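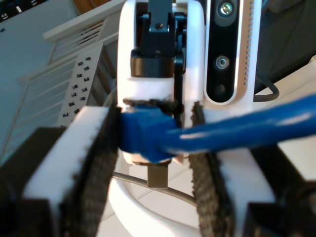 A blue network cable at the Ramier open day

Ramier Opens Its Doors for a Morning of Robots and Network Cables

March 24, 2024 – I run the workshop at Ramier, and I get asked all the time what our robots do all day. Well, this weekend we let people come in and look! We had 40 guests through in 2 sessions, and I talked so much I lost my voice by lunch (sorry, second group).

The job we picked was network cabling. You take a cable by the plug, carry it over to the equipment and put the plug in the port. Anyone who has crawled behind a desk knows the feeling – now try it with two stiff fingers and no thumb.
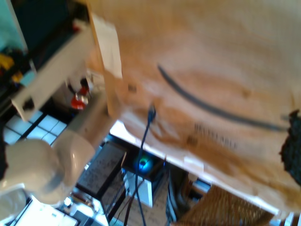
Can I bring my own cables and gear to a visit?

Bring whatever you like, as long as you can carry it up the stairs and don't mind it getting a scratch or two.

Our friends at Drarkitz helped us plan the day, and they were the ones who pushed for a real rack with a real switch in it. I wanted a practice board with nice big sockets. They won, and I have to say the questions were a lot better for it. People wanted to know about the little clip on the plug, how hard the fingers squeeze, and what happens when a cable has a mind of its own.
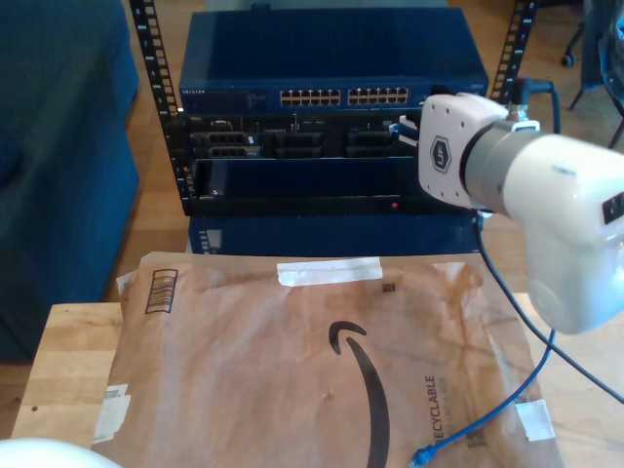
Robot arm at the equipment rack, with a cable waiting on the table

We've logged 2,683 cable tries since October, and I brought the notebook out for anyone who wanted to flip through it. A few folks from Rawashdeh stayed a good long while with it and left me a page of suggestions, mostly about lighting and how we lay out the cables before we start.
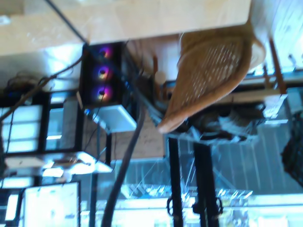 The next open day will have 3 sessions so the groups can be smaller, and we'd like to let guests choose the port themselves. Sign-up is free, kids are welcome with a grown-up, and there will be more coffee this time – I promise!

Recent news
Ramier and Drarkitz plan a second cabling day
Notes from our trip to Grarberg
What we learned from a box of old cables
Workshop hours for spring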